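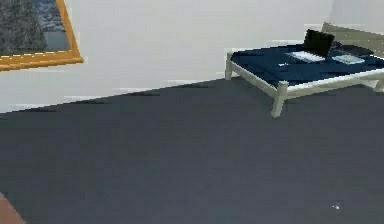 # What Changed on Our Shift: Notes for the Housekeeping Session

April 30, 2026. Talk is 15 minutes, questions after. Leave the bedroom slide up while people sit down.

## Opening

- Say who we are: housekeeping at Bundura, furnished apartments, the Balten building. 40 units.
- We started using the pickup robots last August. They clear small items off floors, beds and chairs so a person can come in and clean.
- The robots come from Frerichs. The practice rooms are in Skakitz, which is the software we use at the desk.
- Not a sales talk. I'm going to cover what the job was, what it is now, and two things we're still arguing about.

Stay on the bedroom. Ask the room what they would move first before making that bed. Take a few answers. Most housekeepers say the laptop. Then ask where they'd put it -- that's where people start to disagree, and that disagreement is now part of our paid work.

## The old shift

- Walk in, pick up, strip, clean, reset. One person per unit.
- Pickup was the part that wore people out. Lots of bending, lots of deciding.
- We never wrote the deciding down. New hires learned it by following someone.

## The new shift

- 2 people on each shift now work at the desk for part of the day. We rotate, so everyone does desk and everyone does floors.
- At the desk you open a rendered room, mark each loose item, and pick a rule: leave it, move it, or call a person.
- The robot team at Frerichs tests against our rules before anything changes in the building.

Next slide.
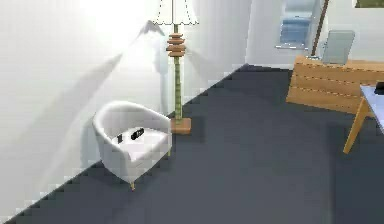 *Practice room: armchair with two small black items on the seat.*

- Use this one to explain "seat items." Our first rule said anything on a chair goes to the nearest table.
- Sounds fine until you think about a guest who uses the chair as a nightstand. They come back and feel like someone went through their stuff.
- We changed it. In an occupied unit, seat items stay put. In a checkout unit, they go in the lost-and-found bag, labeled by room.
- Point out that a housekeeper raised this, and she got it changed in one meeting. Before the robots there was no meeting to raise it in.

PAUSE. Water.

## What got harder

- Desk time is tiring in a different way. Eyes and neck instead of knees.
- It took us 9 weeks to get desk hours paid at the higher rate. Tell other shops to settle that first.
- Some people miss working a unit start to finish. I do too, some days.
- The robot calls for help when it can't match an item to a rule. In the beginning that was constant, and the person on floors lost track of their own unit every time. Now calls go to the desk first.

Next slide. Give them a few seconds with it before talking.
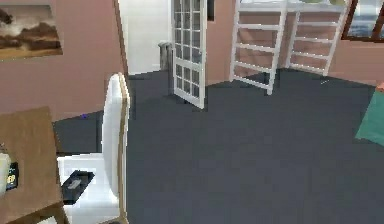
**Dorothy Quillman**
Shift Lead, Housekeeping, Bundura (Balten building)

This is the room we use for training. Start with the chair by the table: there's a black tray on the seat and a small gray item on the tray. New people mark the tray and forget what's on it. If the rule is "move the tray," whatever is on top gets moved too, or gets dropped.

Then the carpet. There's a tiny blue item near the left wall and a white fleck over by the ladders. Is the fleck trash? I can't tell from here and neither can you. Our rule for that is "call a person." I'd keep that rule even if the calls cost us time.

Mention the ladders if there's time. Loft beds are still all ours. The robots don't go up, and we've asked that the linens for those units be counted as extra work on the schedule.

## Two things still open

1. Who answers for a missing item. Management wants the desk log to settle it. We say the log shows what was marked, and you can miss things.
2. Hiring. No one has been let go, but two people left and only one spot was filled. I'll say this plainly if asked. I don't know what happens next year.

Last slide.

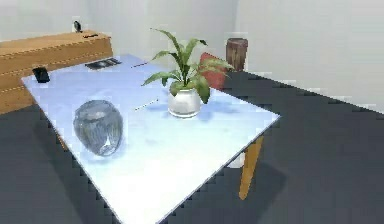
*Practice room: table with a glass jar, a potted plant and several small dark items.*

- Group exercise, pairs. Each pair writes a rule for this table on the card.
- Things to listen for: does anyone separate the jar and plant from the rest? Does anyone ask if the unit is occupied? (Most won't. Let them finish, then ask.)
- The thin dark pieces could be pens. Somebody will say "throw them out," somebody else will get upset. Good, let it run.
- Collect the cards. I'm bringing them back to our own desk crew.

## If there's time left

- Training: new hires still do their first weeks on floors only. You can't write rules for a room if you haven't cleaned one.
- Guests: there's a card in each unit saying a robot may come in, and how to opt out. The opt-out units go to whoever is on floors.
- Handouts are by the door -- one per table, please, I ran short on copies.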